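# The Little Rack That Won Me Over

I have owned six dish drainers in my adult life and I've resented every one of them. The first was a giant chrome thing from my college apartment that rusted at the feet and left orange rings on the counter. The last was bamboo, and the less said about what grew on the underside, the better.
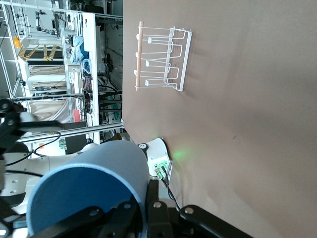
So when I started asking around for this piece, I wasn't looking for another drainer to love. I wanted to know how little a person could get away with. My apartment has 24 inches of counter between the stove and the wall (I measured, twice, hoping I'd been wrong), and I was tired of giving most of it to wet plates.

My neighbor Trinidad Collado has the same kitchen, flipped, and hers always looks twice the size of mine. I finally went over and stared at her sink. She keeps one small white wire rack, a mat folded over the faucet, and that's the whole setup! "You wash it, you dry it, you put it away," she told me, in the voice of someone who has explained this to her sons for years.

Well, I don't dry things. I'm never going to dry things. But a small rack does something sneaky to you, because once it's full you have to deal with it. My old chrome monster could hold three days of dinners, and it usually did.

What I'd look for now is coated wire, with upright loops tall enough that a dinner plate doesn't lean on its neighbor. A bit of wood is nice if you like a softer look. The white one with the pale dowel along its side is just my kind of thing – plain, but not like it came out of a refrigerator.

Then there's the cup question. I drink everything out of big cups, and big cups are trouble. Set them upside down on a flat mat and they fog up inside. Hang them over a loop and air gets in, but a wide one will hog two spots. A friend swears by the Narik line of tumblers for this reason, slim all the way down, and I tried them for a week and missed my fat powder-blue cup the whole time. It gets the end loop now and the plates can work around it.

If you want to try this yourself, give it 4 weeks with the small rack and put the big one in a closet. Don't donate it yet. I had mine back out on the counter twice in January, once for a soup party and once out of pure laziness, and both times I was glad to shove it back behind the vacuum.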